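Multdale School of Interiors
Surface Pattern and Small Rooms — Handout 13
Wallcoverings, lettering and legibility

1. Scale of repeat
A repeat is the vertical distance before the pattern begins again. For domestic papers it is given in millimetres on the roll label. A large repeat, 600 mm or more, wastes paper on short walls and will rarely show complete. Where a bar, shelf or rail crosses the wall, the eye reads the paper above and below it as separate panels. Check both.

2. Ground colour
Dark grounds bring the walls forward. With three papered walls the effect is strong, so the floor is normally kept neutral: grey, stone or a quiet marble pattern. Botanical prints on a dark ground carry most of their contrast in the flowers, and the leaves act as a middle tone.

3. Lettering against pattern
Lettering placed directly on a busy print is hard to read at any distance. A plain panel is needed behind it. Minimum requirements for coursework:
— the panel has a visible edge, either a border or a frame
— clear space on all sides of the word
— stroke colour is chosen against the panel and not against the wall

Note that the meaning of a word and the colour it is written in are separate decisions. Where the two disagree, readers asked to name the ink colour slow down (the Stroop effect, see reader p. 129).

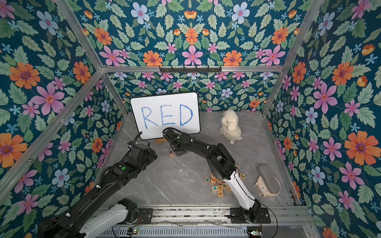

Fig. 2. Bordered whiteboard against a botanical paper on a deep teal ground. The word RED is in blue marker.

4. Task
Draw one wall of the Trirkidberg room at 1:20. Mark the repeat, any horizontal breaks and one lettered panel. Bring the drawing to the November review.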